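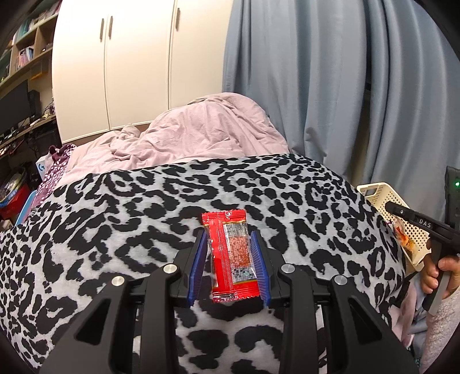 7 min read

3. Materials and Methods

3.1 Study setting

The household survey was carried out in Grirnville, a mid-sized town with one large supermarket, a weekly market and a number of small corner stores. We chose the town because its waste service collects mixed household plastics separately from bottles and trays, so residents were already used to keeping light packaging apart from other trash. Collection takes place every Tuesday. Households in the outer district of Gernura are served by the same trucks but take their glass and paper to a shared drop-off point.

Single-serve packaging was defined as any sealed wrapper, sachet or pouch meant to hold one portion for one person. Small snack packets with a crimped seal at each end (Figure 1) are a common form of this packaging and were recorded under their own code. Multipacks were recorded twice, once for the outer bag and once for each inner packet, so that the two layers could be looked at separately. Drink cartons, yogurt cups and bottle caps were left out.

Figure 1. Single-serve snack packet with serrated top and bottom seals and a vertical seam.

3.2 Recruitment

Invitations were sent by mail to addresses drawn from the town register. A total of 189 households returned the consent form, and 116 of these completed the full diary period. The most common reason given for dropping out was lack of time. Households that left early were not replaced, and their partial records were not used in the main analysis.

Each household named one adult as the diary keeper. Diary keepers received a printed booklet, a roll of clear bags and a short sheet explaining the packaging codes. No payment was offered, but every household that finished the study received a store voucher.

3.3 Diary and bag collection

The diary ran for 35 days. At the end of each day, the diary keeper wrote down every single-serve item opened at home, the type of food it held, and whether it was eaten as part of a meal or between meals. Items opened at school or work were left out unless the wrapper was brought home. Pilot work had shown that people were poor at recalling what they ate outside the house, and we preferred a narrower record that could be checked.

Empty wrappers were placed in the clear bags and picked up with the regular plastics. Bags were labeled with a household number only. They were taken to the sorting room at the Stüber depot, where two members of the research team emptied each bag onto a tray and coded the contents without seeing the matching diary. Where the two coders disagreed, the wrapper was set aside and discussed at the end of the shift.

Wrappers were flattened and wiped before weighing. Food left inside was removed where possible. Torn corners and opening strips were weighed with the packet they came from if a match could be made – otherwise they were entered as fragments.

3.4 Packaging codes

Items were grouped by the food they had held and by the form of the wrapper. We did not try to identify the polymer of each item. Many snack wrappers are made of several thin layers, and sorting these by eye is unreliable. Shiny wrappers were therefore given a surface code only, with no claim about whether the shine came from a metal layer, a coating or the plastic itself.

Color was recorded at first but dropped after the pilot. Printed wrappers often carry several colors, and the coders could not agree on which one should count as the main color.

3.5 Store visits

To compare household records with what was on sale, we visited the Prornen supermarket in June and noted all single-serve snacks on the shelves. Visits were made in the morning, before the busiest hours. For each product we wrote down the net weight, the shelf price and whether a larger pack of the same product was sold. Temporary displays near the registers were included. Corner stores were not surveyed in the same way, as their stock changed too often for one visit to give a fair picture.

3.6 Limits of the method

Keeping a diary may change what people buy. Several diary keepers wrote in the comment section that they had started to choose larger packs during the study, and we have no way to correct for this. The bag records share the same problem. Wrappers could also be lost before they reached the bag, especially in homes with young children, and the diary and bag totals should be read together for that reason. Results for the two sources are reported side by side in Section 4.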